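Bottled Water: Your Questions, Our Doubts
Olham Water Watch

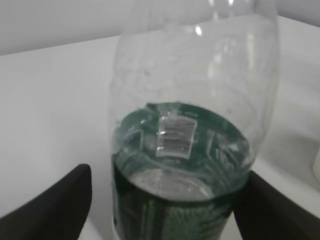
Clear plastic bottle with a dark green label.

Is bottled water cleaner than tap?
Sometimes. The label won't tell you much. "Pure" is a sales word, and we'd ask for test results before paying extra for it.

What about "spring" water?
Ask which spring. We wrote to Floltine in May and got a brochure back.

Does Mamia's "mineral balance" do anything?
We've seen the claim 11 times in its leaflets and never with a study attached.

Should I buy a filter instead?
Maybe. Check what it's certified to remove. A filter sold for taste may do nothing about lead.

Isn't Olham tap water bad?
People say so. Most complaints we get are about the chlorine smell. Try leaving a jug in the fridge overnight.

Can I refill the bottle?
If you wash it and it isn't cracked or cloudy, we don't see why not.

Who pays for this page?
We do. No ads.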